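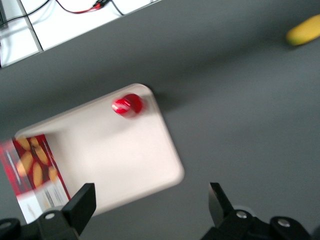 Hello again from my kitchen, where I've spent most of the week eating toast over the sink and trying to get the quarterly swap list into some kind of order. More on that further down. First, the jumble sale, as I promised I'd write it up while I still remembered it.

We took £267 on the door and the stalls together, which is a good bit up on January (the January one was the day of the sleet, so I'm not going to crow). The cakes went in the first hour. If you were one of the people who turned up at eleven hoping for Geeta Bisht's lemon drizzle, I'm sorry, and she says she'll make two next time. I bought a slice myself at ten past ten and I regret nothing except not buying three.

Books did badly. I don't know what we do about books. I love them, I've got far too many of them, and I still carried 4 boxes back to my car at the end and they're sitting in the hall as I type this. Someone suggested a flat price of 20p for everything and someone else said we tried that in the old hall and people just felt sorry for us. If you have a view, write in! I would much prefer a view to another box of thrillers.

What did sell, and sell like mad, was kitchen stuff. Pans, colanders, a fish kettle (who's buying a fish kettle? I'd love to know, and I'd love to come to dinner). Plain, sturdy things with no chips went straight away. Anything with a plug we had to turn down again, and I know that's annoying when you've lugged a sandwich toaster up from Lyons Road on the bus, but we've no way of testing it and I'm not going to be the one who sets fire to somebody's worktop.

A few of you asked about clothes. We'll take them, clean and on hangers if you can manage it. Coats are fine all year. Please no more single gloves.

Now, the swap list. It's been running since before I took over this newsletter, and it had got into a right state — people who moved away years ago still offering rhubarb crowns, that sort of thing. I've gone through the lot and rung everyone I had a number for. There are 60 of you on it now, all living, all local, all willing. Current offers include tomato seedlings, a double pushchair, piano lessons in return for hedge cutting, and a very large quantity of jam jars with lids. Wanted: a stepladder, a cat basket on loan for a fortnight, and somebody who can sharpen shears properly.

If you'd like to go on the list, drop a note through my door or catch me at the Sidia café on a Thursday morning, where I'll be at the table by the radiator, probably with a scone. Tell me what you've got and what you're after. It doesn't have to match up neatly, I quite enjoy the puzzle of it.

Next sale is the last Saturday of next month, doors at ten, stallholders from half past eight please. Tables are £5 and you can have the same spot as last time if you tell me soon. Bring your own change, and bring bags!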